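Dedos cortos o dedos largos: dos semanas recogiendo ropa

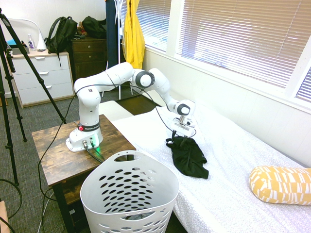

Llevaba desde enero queriendo comparar los dedos de serie de la pinza con los Padside, unos dedos con almohadilla de goma que me pasó Liên Ngô cuando cambió de proyecto. Las fichas hablan de fuerza de agarre y de carrera, pero casi siempre con piezas rígidas, y lo mío es la ropa. La tarea es siempre igual: coger una prenda de encima de la cama y soltarla en el cesto. Las prendas oscuras, como la negra que la pinza tiene cogida sobre la sábana blanca estampada, son las que más me interesan – los pliegues apenas se distinguen y el punto de agarre hay que elegirlo casi por la silueta.

Hice 100 intentos con cada juego de dedos, con la misma velocidad y la misma altura de aproximación. Con los de serie fallé 30. La mayoría de los fallos fueron iguales: los dedos cerraban sobre una sola capa de tela muy tensa y la prenda resbalaba al subir. Con los Padside fallé bastante menos en camisetas, pero apareció otro problema que no esperaba, y es que la goma también agarra la sábana. Tuve que subir el punto de cierre unos milímetros y repetir la serie desde el principio.

También cambié el controlador a mitad de las pruebas. Empecé con Fleteo, que es cómodo para grabar trayectorias, y pasé a Caruso por recomendación de Hauwa Usman. Caruso tarda más en configurarse y la documentación deja huecos, pero permite limitar la fuerza de cierre en cada paso, y con tela eso se nota. Las series hechas con Fleteo las he descartado para no mezclar.

De momento me quedo con los Padside para algodón y con los de serie para prendas finas. Los vaqueros siguen sin salir bien con ninguno de los dos – pesan y giran en cuanto dejan de apoyar en la cama. Rocío Mendoza me ha sugerido agarrar por la cintura y bajar la aceleración a la mitad. Lo probaré cuando termine de limpiar los registros, que ahora mismo son 700 archivos con nombres bastante malos.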